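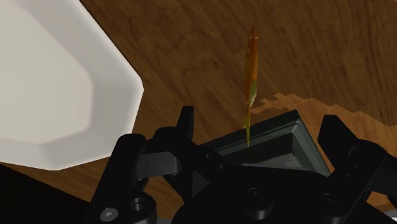
Figure 1. White octagonal plate on a wooden table (computer render).

Plate Shape and Food Waste in the Hasuvura Canteen
Student project report, submitted 11/3/18

2 comments 14 shares

1. Background
The canteen at Hasuvura throws away a lot of cooked food, most of it rice, potatoes and vegetables scraped from plates at the end of lunch. Our group wanted to know whether the plate itself makes a difference. Earlier coursework had looked at menu choice and queue times but left the tableware out.

2. Method
The work was done in August, during the summer school. We compared the canteen's usual round plates, supplied by Panicker, with an angular plate from Kavow that has a smaller well. Each type was used on alternate days. The menu was kept the same for both, and serving staff were asked to fill plates as they normally would. Leftovers were scraped into lidded tubs and weighed on a Pumow kitchen scale after service. Bones, peel and napkins were taken out first.

We also handed out 400 short questionnaires asking whether the portion had been too small, too large or right.

3. Results
A total of 1,417 meals were recorded. Waste per meal was lower with the angular plates, mainly in rice and potatoes. Vegetable waste hardly changed. Most people who filled in the questionnaire said their portion was right, whichever plate they had.

Staff found the angular plates harder to stack and slower to wipe — the corners held sauce.

4. Limits
The summer school pupils are younger than the usual diners, so the results may not hold in term time. One tub was emptied before weighing and that day was left out. We did not weigh the food served, only what came back.

5. Next steps
The test should be repeated in term time with both plates in use on the same day. We would also like to try a smaller serving spoon with the round plates, as this would cost less than new tableware.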